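From the Sorting Room

Hello again, all. I had meant to keep this month's item short, since the last one ran over onto the back page and pushed out the crossword, but there is a lot to tell you about bins and I find I have opinions. If you only want the dates, skip to the end, where I have put them all together.

As most of you know, the Lolton Reuse Exchange moved its sorting from the long trestle tables into bins over the winter. The tables were lovely in their way. You could get two people on each side, and there was always room for a thermos. But small things rolled off them, and a small thing on our floor is as good as gone. I must have spent a whole afternoon in January on my hands and knees looking for the cap to a perfectly good salt shaker, and the shaker is still sitting on my windowsill at home waiting for it.

So now everything that comes in loose goes into a bin first. By loose I mean whatever arrives at the bottom of the box once the big, obvious things have been lifted out: the odds and ends, the bits that came with something else, the item wrapped in a sock. We were given a number of plastic tubs when the Hullow branch closed its storeroom, and they were fine for fabric and toys, but they bowed in the middle if you put anything heavy in them. Metal has turned out to suit us better. It wipes clean, it doesn't mind a wrench being dropped in it, and if the sides slope, everything slides down toward the middle where you can get at it.

I have become very fond of that slope. With straight sides you are forever digging into corners with your fingertips, and anything thin and flat stands itself up against the wall and hides there. I would also put in a word for a plain gray finish. We tried a patterned liner for a while (my idea, I'm sorry to say) and it made every button and washer disappear. Scratches are no trouble at all. A bin that has been used for any length of time will be scuffed along the bottom, and I rather like it that way, the same as a baking sheet that has been in the family.
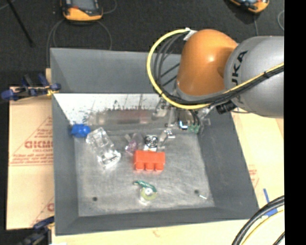 Eimear Hanrahan wrote in after the last newsletter to say that she agrees about metal but thinks we are all filling our bins much too full. Her rule, she says, is that you ought to be able to see plenty of the floor between one thing and the next, and if you can't, you have stopped sorting and started storing. She also asks whether we could please lay something underneath, as the noise of a bin being dragged across a bare bench goes right through her.

Well, I took both points to heart. On the first, we have started tipping in only a little at a time, and the pile does go down faster, although it feels slower while you are doing it. My own habit is to take out the largest item first and then whatever was lying against it, and only then reach for the fiddly things. Others like to begin with the small stuff while their eyes are fresh. We have agreed to let everyone get on with it in their own way as long as the bin is empty before the next lot goes in. Please do hold to that last part! Half-finished bins with a fresh box tipped over them were the cause of most of our muddles in the fall.

On the second, there are now sheets of cardboard cut to size and stacked behind the door. Take one, put it under your bin, and put it back when you leave unless it has gone soft, in which case it goes out with the recycling.

A few things that keep turning up and where they belong. Faucet parts, including anything marked Moen, go to the plumbing shelf and should stay with their screws if they came with them. Keys go in the jar. Batteries never go in a bin, not even for a minute; hand them to whoever is on the desk. Single earrings are being saved for the craft group in Gutura Hall, who seem to have no upper limit.

I was asked how much we get through. The count for the winter was 1,286 items sorted and put out on the shelves, of which 508 were kitchen things, so if you have been wondering why we are short of drawer space over by the window, there is your answer. We could use another chest of drawers if anybody has one going. It needn't be pretty, but the drawers should open.

The next sorting session is on 3rd March and runs until 4 in the afternoon. The one after that will be later in March, once we know when the hall floor is being done. We have places for 7 people at the benches, and there is always shelving to do if those fill up. Bring an apron and reading glasses if you use them. Tea is provided, and I will be making the ginger bars again.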